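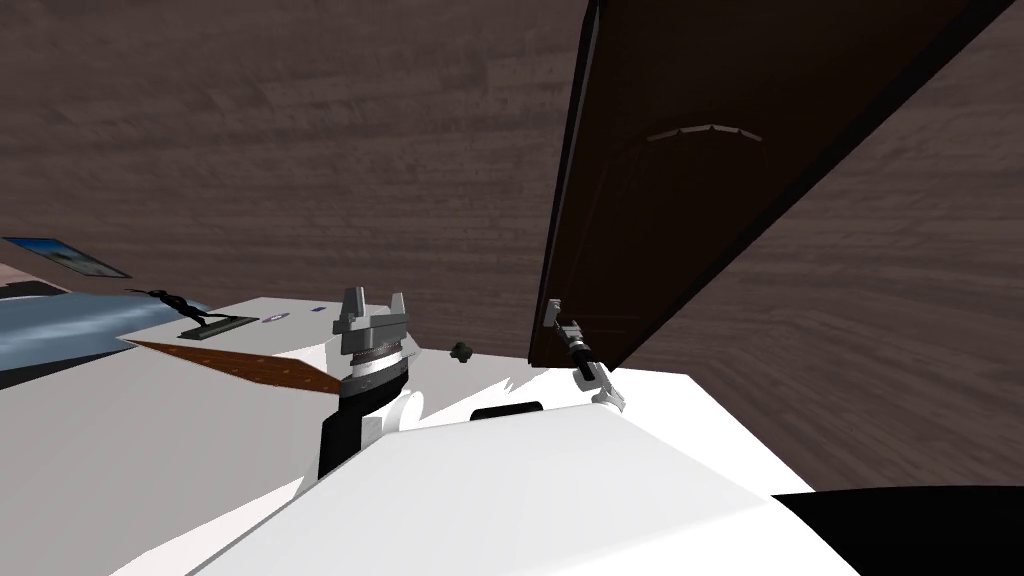

Khadija Zaki wrote in to ask why the shellac on her oak panel went cloudy overnight, and whether she had to strip it back to bare wood. She doesn't. Cloudiness in shellac is usually moisture caught in the film, and most of it can be cleared in an evening.

How to clear and recoat a cloudy shellac finish

What you need
Denatured alcohol
Shellac flakes, or a fresh can of dewaxed shellac
A lint-free cotton cloth and some cotton wadding
400 grit sandpaper
Mineral oil

Before you start
Check the date on your shellac. Old shellac stays soft and marks easily, and another coat of it won't help. Put a drop on a piece of glass and leave it for 15 minutes. If it is still gummy, throw it out and mix a new batch. Khadija's jar had been sitting in her garage since December, so she should test hers first.

Pick a dry day as well. I wait until the dew has burned off and stop by 4 p.m. in the fall.

Step 1. Make the pad
Fold a ball of wadding into a square of cotton cloth and twist the ends tight. The bottom should be flat with no wrinkles. Wrinkles leave lines.

Step 2. Clear the haze
Put a little alcohol on the pad and press it against scrap paper. It should feel cool but leave no puddle. Wipe along the grain in long, light strokes, coming in from one end and leaving at the other. Don't stop on the surface – a resting pad will stick and pull up the finish. Make two passes, then let the panel sit for an hour.

Step 3. Sand
Sand lightly with the 400 grit, by hand, with the grain. Wipe off the dust with a dry cloth.

Step 4. Recoat
Load the pad with thin shellac and add one drop of oil to the face. Lay on 2 coats, an hour apart. Thin coats dry clear. Thick ones trap moisture and you are back where you began.

Step 5. Leave it alone
Stand the panel somewhere warm with air on both sides and keep it there overnight. Any oil left on top can be wiped off the next day with a barely damp alcohol pad.

If the haze comes back after step 2, the moisture is deeper in the film. Wait a week and repeat – a second try often gets it.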